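Cledudthorpe Residents' Forum
Board: Building Services and Common Areas
Thread: Revised parcel room rules, request for comment

Fanni Takács
Posted Dec 2, 2025

Dear neighbors,

The building office has asked me to collect comments on the revised parcel room rules before they are sent to Lindgren Property Services for adoption. The full text is in the binder at the front desk. The main changes are as follows.

Parcels will be held for 9 days from the date of the notice, after which they will be returned to the carrier. Under the present rules there is no limit.

Perishable goods must be collected on the day of delivery.

Residents who expect an item too large for the shelves are asked to inform the desk in advance. The shelving has 144 spaces, and oversized items are currently placed in the corridor, where they block the door to the bicycle store.

Comments posted in this thread will be forwarded with the name of the poster unless a request is made to the contrary.

Fanni Takács
Building Liaison, East Wing

Yuxi Qian

Thank you for circulating this. I have no objection to a time limit in principle, but the period proposed is too short. I travel for work and am often away for two weeks at a stretch. Under the new rule anything arriving on my second day out would go back before I returned, and several sellers charge for redelivery.

I would support 13 days, with an extension on written request.

Suqin Du

I must respectfully disagree with the previous poster. The shelves were full for most of last February, and my own parcels were stacked on the floor beneath the radiator. A resident who will be away can pause deliveries or ask a neighbor to collect. It is not reasonable for the rest of the building to store goods for people who are not here.

I would also ask that the rules say something on small items. The draft deals at length with furniture and says very little on padded envelopes and little boxes, which are the things that go missing. Two of mine have slipped behind the lower shelf on the north wall since the summer.

Jingyi Su

I agree with Suqin Du on small items. Large parcels are a nuisance, but everyone can see them. A box that fits in the palm is easily pushed to the back of a deep shelf, and the desk then records it as collected when it has only been mislaid. 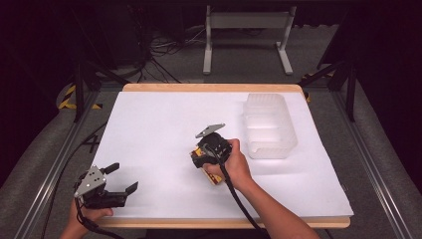

My suggestion is a shallow tray for anything of that kind, kept behind the desk and released on signature. The Ondomik building across the square has had such a tray for some time, and I am told that complaints there have nearly stopped.

Huiling Shao disputes the comparison with Ondomik. The desk there is staffed until late in the evening, and ours closes at six. If small items are kept behind the desk, residents who come home after six will be unable to collect them at all, whereas at present they can use their own key to the parcel room. I would be one of those residents. A tray may be sensible, but it should be placed inside the parcel room.

Suqin Du

A tray inside an open room does not address the matter of signature.

Huiling Shao

That is correct, and I accept it. I still prefer a small risk of loss to a rule under which I could collect my mail only when I have a day off. Perhaps a few lockable boxes could be priced. Lovano installed the mailboxes in the lobby and may be able to supply a matching unit.

Yuxi Qian

Lockable boxes would have my support. May I ask how their cost would be met? The last notice from the office mentioned $908 remaining in the common areas budget – I do not know whether that sum has already been promised to the repair of the corridor lights.

I also wish to restate my objection on the holding period, which has not been answered except to say that I should ask a neighbor.

Fanni Takács

Thank you all for the comments so far. To respond to the points raised:

On the holding period, I will forward both positions. The shorter period was proposed by Lindgren, and I cannot change it myself, but an extension on written request seems a fair addition and I will recommend it.

On small items, I will ask Lovano for a price on lockable boxes. The remaining budget has not been assigned. The corridor lights are covered under a separate contract.

On desk hours, no change is planned at present.

Jingyi Su

Would the perishable rule apply to flowers? The draft does not say.

Fanni Takács

It does not, and it should. I will add this to the list of questions for Lindgren.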